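3.2 Wo die Nadel ansetzt

Ich gebe zu, dass ich mich in diesen Abschnitt ein wenig verliebt habe. Eigentlich wollte ich für die Jonura-Sammlung nur Knoten auswerten (121 Nähte, alle nach dem Protokoll aus Drullville), aber dann blieb ich immer wieder an dem kurzen Moment hängen, in dem die Nadelspitze dicht über dem Gewebe steht! Yazıcı fasst ihn noch mit dem Einstich zusammen, ich trenne beides, und in Trikatero haben wir dafür ein eigenes Feld angelegt. Insgesamt kamen so 382 Ansatzmomente zusammen, davon habe ich 80 zweimal kodiert, mit ein paar Wochen Pause im Februar dazwischen.

Am meisten Ärger macht mir dabei der Faden. Er legt sich gern in großen Schlaufen über die Gewebewand, und wer nur auf die Nadel schaut, übersieht ihn schnell (mir ist das oft genug passiert). Abb. 4 zeigt so einen Fall: Die Nadel ist am oberen Ende gefasst, der Faden läuft im Bogen nach links hinunter, zu einer kleinen Blutstelle gleich neben der Spitze.

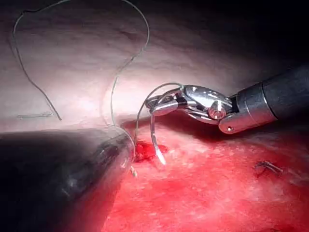

Abb. 4: Gebogene Nadel mit grauem Faden, Spitze knapp über dem Gewebe.

Kodiert habe ich das als »Ansatz, Faden ausliegend«.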